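**Ono releases two-person carrying set for two-armed robots**

Stikivcombe — Tuesday, November 13, 2018

Ono today released Cartwright, a set of recorded demonstrations in which a two-armed robot and a person handle a piece of furniture together. The robot is operated by remote control throughout. The release covers 200 recordings, the operator software used to make them, and a short manual for groups that want to record their own.

Teaching by remote control is well established for small objects on a bench. Shared loads have received less attention. When two parties hold the same rigid object, each one feels the other through it, and an operator in another room does not. Cartwright was set up to record how trained operators work under that condition, using furniture of ordinary household size in furnished rooms.

Each recording stores the operator's commands, the joint positions of both arms and hands, and video from the robot's head. Grip closure is stored separately for every finger. The person at the other end wears no sensors and follows no script beyond a start position and an end position.

Operators completed 18 hours of practice before their first recorded session. The manual describes the practice course in full, including the hand approach used for flat tops: palms brought up under the near edge, fingers extended, then one finger of each hand laid over the top surface once contact is made. 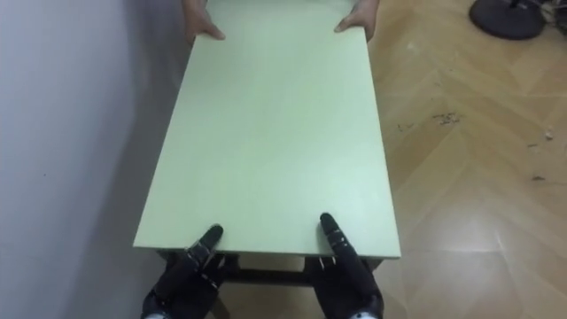 The work is done on a low table with a pale green top and dark legs, with a person at the far end. 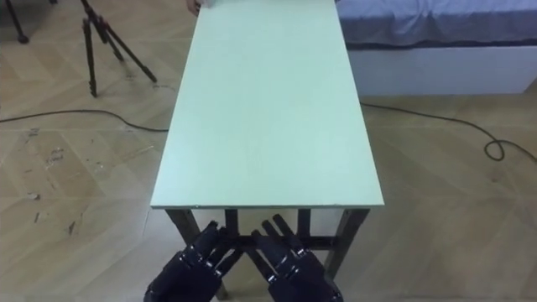 Tươi Giáp asked whether a policy trained on these recordings would learn to follow the person or only to repeat the operator's timing. The two are hard to tell apart in the data, Giáp noted, when the partner and the operator have worked together for weeks, and a useful release would need to state who was paired with whom.

Cartwright includes pairing records for that purpose. Every file lists an operator code and a partner code, and a held-out portion of the set contains only pairs that had not worked together before. Users who report results are asked to give figures for the held-out portion separately.

Delay between operator and robot is logged at each time step. Recordings in which the connection dropped have been kept and are marked in the index — they may be of use to groups studying recovery.

The operator software, Grollulis, runs on a standard desktop computer and supports hand controllers as well as direct hand guiding of the arms with the motors in low-stiffness mode. Version 3 adds playback at reduced speed and a tool for trimming idle time from the start and end of a file.

The next release is planned for March and will add stairs and doorways. Requests for access should be addressed to Lachlan Ruawai at Ono, Stikivcombe.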